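About Us
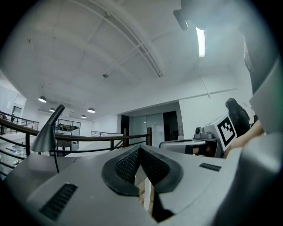
The dark wooden handrail and its black metal posts.

Hi, and thanks for clicking over to this page! I'm the owner of Pedier, a small school where grown-ups learn to bake bread. I teach most of the classes, answer the phone, order the flour and write everything on this website, so if you spot a typo, it's mine.

I started out as a very bad baker. I had a desk job at an insurance office, I worked late, and one November I decided I was going to make a rye loaf like the ones from the bakery my grandmother used to walk to. It came out like a paving stone. So did the next one (and the one after that, which I fed to my brother's chickens, who weren't thrilled either). I read everything I could get my hands on, and most of it assumed I already knew what "a slack dough" was supposed to feel like. I didn't! I needed somebody to stand next to me and say "stick your hand in, that's too wet."

That's pretty much what I do for a living now. I left the insurance office, spent two years on the night shift at a bakery called Marchetti, and learned more there between midnight and 5 a.m. than I had from a whole shelf of books. My first classes were at my own kitchen table, four people at a time, with one oven that ran hot on the left side. When the waiting list got to 38 people I figured it was time to look for a real space.

We're on the Weritz side of the river, a short walk from the bus station. If you're driving, the lot behind the post office is free after 4 p.m. and hardly ever full.

So what do we teach? The beginner class is called First Loaf and it takes one long morning. You mix, you knead, you wait (there's a lot of waiting, so I make coffee and we eat toast), and you take home a loaf plus a second dough to bake in your own oven the next day. I really care about that second one. Baking with me at your elbow is one thing, and your own kitchen with your own weird oven is another, and I want you to call me when the crust does something strange.

After that there's a four-week sourdough course, a rye course for the stubborn ones like me, and a pizza evening that gets pretty loud. In winter I add a sweet dough class with cinnamon buns and braided loaves. Every so often someone asks for a gluten-free class, and I have to say no for now. There's flour in every crack of the place and I don't think it would be safe for people who get sick from it.

Our sourdough starter is named Botus. It came from a jar I was given at my bakery job and it's been fed every day since, including one Thanksgiving when it rode in the back seat of my car for 126 miles with a seat belt around it. Everyone who takes the sourdough course goes home with some of Botus. The last time I went through my sign-up sheets, 172 jars had gone out the door! I'd love to know how many are still alive. If yours isn't, no hard feelings, come by and I'll give you another scoop.

A few practical things people ask me. Classes are small, eight at most. First Loaf costs $99 and that covers all the ingredients, an apron to borrow and lunch. Wear shoes you don't mind getting floury. Kids are welcome from age ten if they come with an adult who's baking too. If you have to cancel, let me know two days ahead and I'll move you to another date, no charge.

I don't do team-building days with contests and prizes. I tried it once and two accountants stopped speaking over a baguette. But if your office just wants to come and bake together, sure - send me a note and we'll find an evening.

The best way to reach me is the form on the contact page. I usually write back in the afternoon, once the morning's loaves are out and I've washed the dough off my hands. New dates go up at the start of each month.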